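## 4. Setting Up the Zolto Bench Scale

Read all of this section before you take the scale out of its carton. Section 3 covers the parts list and the Brirkeck power adapter. If you're replacing an older Clumen scale, keep the old one in service until you have finished step 4.3.

The Zolto weighs up to 2,000 grams. It is meant for dry goods, small parts and mail. Do not use it to weigh live animals or liquids in open containers.

### 4.1 Choosing a spot

1. Pick a table or counter that does not rock when you lean on it. A folding table will work for rough sorting but will give a drifting reading above 1,000 grams.
2. Keep the scale clear of fans, heating vents and doors that open to the outside. Moving air on the pan shows up as a number that won't settle.
3. Leave a hand's width of free space on all four sides. Nothing may touch the pan during weighing, including the power cord.
4. Check that the cord reaches the outlet without being pulled tight.

**Note:** Direct sun warms one side of the housing and shifts the zero point. If the only spot you have gets afternoon sun, zero the scale again at 3 p.m. or whenever the light reaches it.

### 4.2 Leveling

1. Set the scale down with the display facing you.
2. Look at the bubble in the round window at the back left corner.
3. Turn the two front feet until the bubble is inside the ring. Clockwise raises the foot.
4. Press lightly on each corner of the housing. If a corner clicks or dips, that foot is not carrying weight. Turn it down and check the bubble again.

**Caution:** Never level the scale by putting paper or cardboard under it. The feet slide on paper, and the load cell may be damaged if the scale drops off the edge of the table.
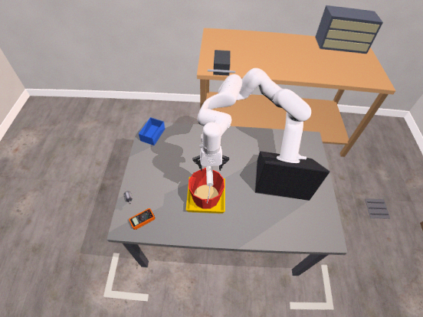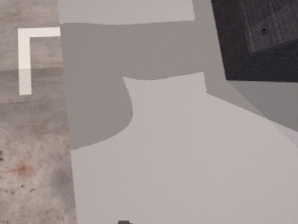
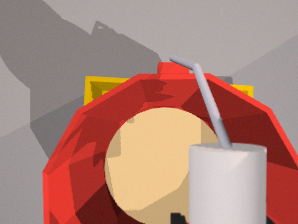

### 4.3 First power-up and calibration

1. Remove the red shipping screw from the underside. Keep it. You will need it again if the scale is ever moved by car or sent in for service.
2. Place the pan on the four rubber posts and plug in the adapter.
3. Press **ON**. All segments light up, then the display counts down and shows 0.
4. Let the scale stand for 20 minutes with nothing on the pan.
5. Hold **CAL** until the display shows 1000.
6. Put the 1,000 gram weight in the center of the pan and take your hand away.
7. Wait for the word PASS. Remove the weight. The display returns to 0.

If you see FAIL, go back to 4.2 and check the bubble. A second FAIL usually means the shipping screw is still in place. After a third, stop and call for service.

The calibration weight should be handled with the cloth supplied. Skin oil adds very little at first, but the weight is never washed, so it builds up over the years.

### 4.4 Weighing with a container

1. Put the empty container on the pan.
2. Press **TARE**. The display shows 0 and a small T appears in the left corner.
3. Add the goods and read the display when the dot beside the number goes out.
4. Take everything off. The display shows the container's weight with a minus sign. Press **TARE** again to clear it.

The container counts toward the limit. With a 400 gram container on the pan, you have 1,600 grams left for goods. Past the limit the scale beeps and shows a row of dashes. Take the load off at once.

Wide containers should sit fully inside the pan. If one hangs over and touches the housing, the reading will be low.

### 4.5 Counting mode

Counting mode works for pieces that all weigh the same, such as screws or buttons. It doesn't work well for dried beans.

1. Press **MODE** until PCS appears.
2. Place ten pieces on the pan and press **SET**.
3. Add the rest. The display shows the number of pieces.

The count memory holds up to 1,224 pieces. For larger lots, weigh in batches and write down each total. Switching the scale off clears the sample, and you'll need to set it again.

### 4.6 Service contacts

Neema Muli handles repairs and replacement feet. Erick Laizer handles calibration certificates, which are renewed each July. Have the serial number ready. It is printed on the label under the pan, next to the Mushi dealer stamp.

Cleaning and storage are covered in Section 5.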